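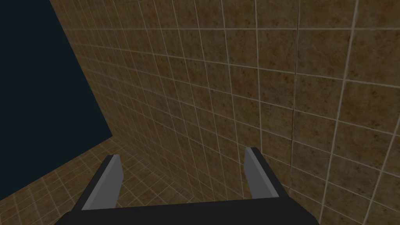
Stasura Bedroom Pack, reviewed for a student robotics club
Posted April 30, 2021

Our club has entered the simulation track of the Hellance competition twice. The first time we built our own rooms, and they took longer than the controller did. This season we bought the Stasura Bedroom Pack, a set of furnished rooms with a two-armed robot model already in place. The club has 20 members, most of them in their first year of programming.

Installation is a single archive and a license file. The pack contains 300 room layouts, and the index lists 3,562 object placements across them. Each layout is a plain text file that can be edited by hand. We changed desk heights and object masses without reading the manual, and the loader reported bad values with a line number.

The first load of each room is slow. On the older lab machines it took up to 20 seconds, most of it spent on textures. Later loads come from a cache and are quick enough for a class period.

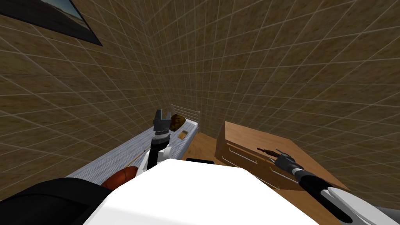
Arm control is by joint target or by gripper pose. Pose control is the better choice for beginners, but the solver picks odd elbow positions near the joint limits and gives no warning when it does. We ended up writing a small check that rejects any pose too close to a limit. Stasura should include one.

Gripper contact is good on boxes and poor on thin items. A pen on a flat top tends to slide out when the fingers close at the default speed. Halving the speed fixed most of this for us – the setting is called close_rate and sits in the robot file, where few students will look.

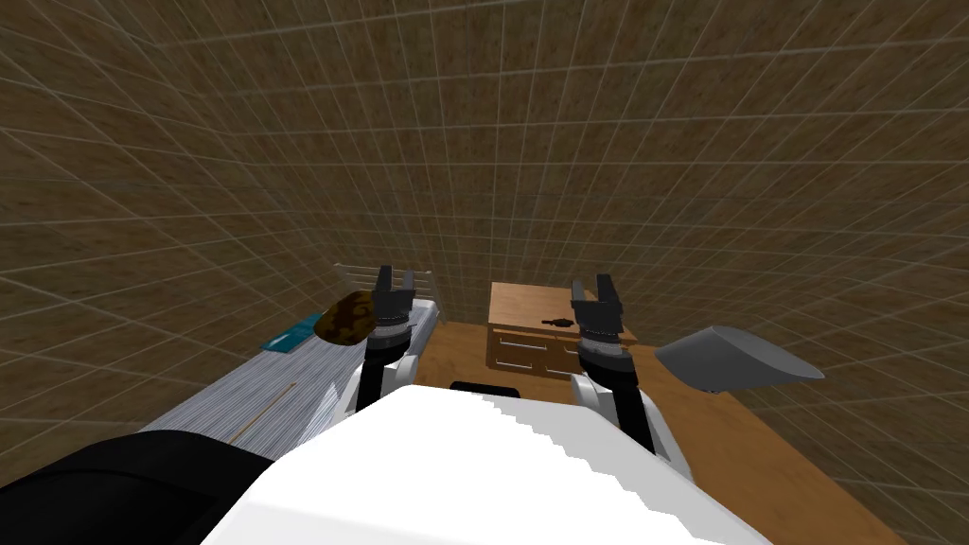 Camera setup gets one page in the manual and needs more. The default lens is very wide, and straight lines toward the edge of the view come out curved. In a tiled room the bowing is easy to see where the grid runs across the ceiling. Students who measured distances straight from pixels got bad numbers until we applied the lens correction. The correction values are in the Zurimus export tool, which is a separate download.

Logging is solid. We recorded 1,949 runs between the start of term and the qualifying round, and every file opened. Joint data and camera views share one clock, so lining them up took no extra work. The replay window has no step-back button.

We also tried the Saragih room set. It loads faster and has better documentation, but it has fewer objects and only one arm. For a two-arm task it was no use to us.

Recommended for clubs with at least one member who can read a config file. The next update is due in June and is supposed to add the limit warning.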